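Notebook, newcomer pairing study. April, 4:10 pm

Went through the Moncrieff High responses after lunch. Putting this down before I talk myself into liking the numbers.

The claim from Omus is that students who arrive from abroad mid-year settle faster if they're paired with a local student through Skinar, their matching questionnaire. We have 16 pairs. The school has 700 students and only a small share of them are new to the country, so I don't expect that to grow much before summer. Any percentage we quote from this should have the raw count next to it.

Main problem: "settled" is whatever the student ticks on the eight-week form. It's a five-point scale, in English, handed out by the same teacher who set up the pair. I would tick a four too. Most of them did. Two ticked a five and wrote nothing in the comment box, and one ticked a two and wrote more than 50 words, which I trust more than the rest of the stack. She says her partner is nice and they have no classes together and eat at different times. The questionnaire matched them on music and sports. It doesn't ask for a schedule.

Second problem: no comparison group. Costamero was supposed to be it, same district, no pairing. But Costamero started its own lunch table for new students in the fall, so it's now a comparison with something else that may work better. Nobody told us until the forms came back. I wrote "unpaired" in the column header for now, which is true as far as it goes.

Third, and this one is on us. The vocabulary check was meant to catch whether the pairs talk in English outside class. I reread the items and they're all school words: locker, hallway, tardy slip. A student picks those up from signs in the first week whether or not anyone speaks to them. If the pairs are really spending time together we should see house words and clothes words, the stuff that comes up when you're hanging around at somebody's place. 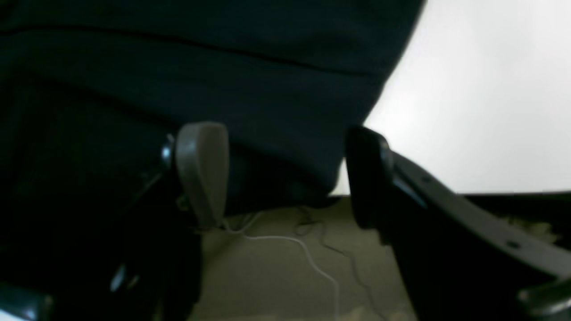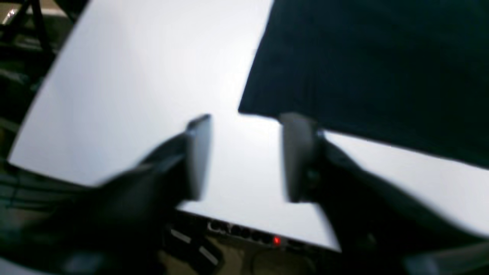
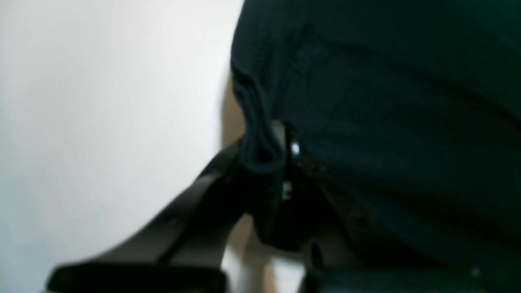

For the revised check I want students to talk freely for one minute, with no word list and no multiple choice. A list only shows that they can recognize a word someone else picked. Clothing seems a decent place to start, and the harder words are in the details: I'd be happy with "dark blue" and "sweater or something," but a student who can look at the last picture and get to "hem" or "rolled up" has probably heard those from a person. "Fold" could go either way, they have it in geometry. Scoring will be messy and two of us should do it separately, without knowing who was paired.

Omus wants a one-page summary by the end of the month. I'm leaving the word "effect" out of it. Will ask for the class schedules again, and for somebody other than the pairing teacher to hand out the next form.

Still missing: four partner forms, the Costamero attendance sheet.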